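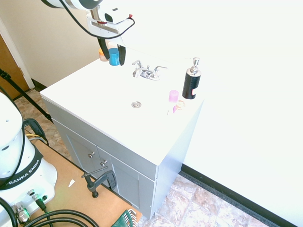 Skedum site-search subscription, 14 months in. Quick review between meetings so excuse the mess.

We used it to find a second plant. Needed 47 acres, rail nearby, decent power. Tellel (the company behind it) lists industrial land by region with utility capacity, zoning and road access on one sheet. That sheet is the best part. Printed ours and took it to every meeting.

Cost us $4000 for the year. Not cheap. Second year they knocked $800 off after I asked, so ask.

Good: power figures were right for the Dernville park, checked them with the utility ourselves. Tax and grant notes are in plain English. Export to spreadsheet works fine.

Not so good: the labour numbers. Dernville's were old, still counting a mill that had closed. Map is slow as anything on a phone. Filters reset evry time you hit back, drove me up the wall. Support answers by email only, took them till November to fix our login.

Tried Tautahi as well on a trial. Nicer colours, fewer sites, nothing on sewer or water. Cancelled.

Would I renew? Yes for a firm thats really looking. If you only want one town, ring the council's development office and save your money.

Four stars out of five.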